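Fernenari: Sendedaten zu Unterhaltungsshows

Datenblatt, Stand 26.09.2025

Gegenstand

Fernenari ist eine Sammlung strukturierter Angaben zu Feiertags- und Sonderausgaben von Unterhaltungsshows im Fernsehen. Erfasst werden Sendeplatz, Laufzeit, Ausgabentyp und die Abweichung vom regulären Programmschema. Herausgeber ist die Arbeitsstelle Tolano. Die Sammlung richtet sich an Einrichtungen der Medienforschung und an Programmarchive.

Umfang

Die vorliegende Fassung umfasst 11 Sendereihen und 100 Ausgaben. Jede Ausgabe ist in einer eigenen Zeile abgelegt. Wiederholungen werden nur aufgenommen, wenn sie in gekürzter oder neu geschnittener Form ausgestrahlt wurden.

Dateien

ausgaben.csv: eine Zeile je Ausgabe, Trennzeichen Semikolon, Kodierung UTF-8
reihen.csv: Stammdaten der Sendereihen, verknüpft über das Feld reihe_id

Felder in ausgaben.csv

ausgabe_id: eindeutige Kennung
reihe_id: Verweis auf die Sendereihe
sendebeginn: Ortszeit der Erstausstrahlung
laufzeit_min: Dauer in Minuten einschließlich Werbung
typ: regulär, feiertag, finale, rueckblick
verschoben: ja oder nein
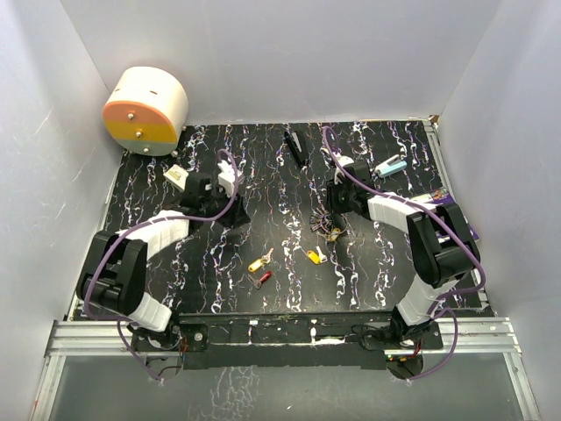

Das Feld verschoben bezieht sich ausschließlich auf den Wochentag. Eine Änderung der Uhrzeit am selben Tag gilt nicht als Verschiebung und ist über sendebeginn zu ermitteln.

Erhebung

Die Angaben wurden aus veröffentlichten Programmankündigungen übernommen und mit dem Werkzeug Okenora vereinheitlicht. Jeder Eintrag wurde von zwei Personen unabhängig geprüft. Bei Widersprüchen ist die zuletzt veröffentlichte Ankündigung maßgeblich.

Bekannte Einschränkungen

Für Ausgaben aus dem Januar fehlt teilweise die Laufzeit; das Feld bleibt in diesen Fällen leer. Einschaltquoten und Angaben zu Mitwirkenden sind nicht enthalten.

Nutzung

Die Nutzung zu Forschungs- und Lehrzwecken ist gestattet. Als Quelle ist „Fernenari, Arbeitsstelle Tolano“ anzugeben. Korrekturen sind über das Meldeverzeichnis Fikre unter Nennung der ausgabe_id einzureichen.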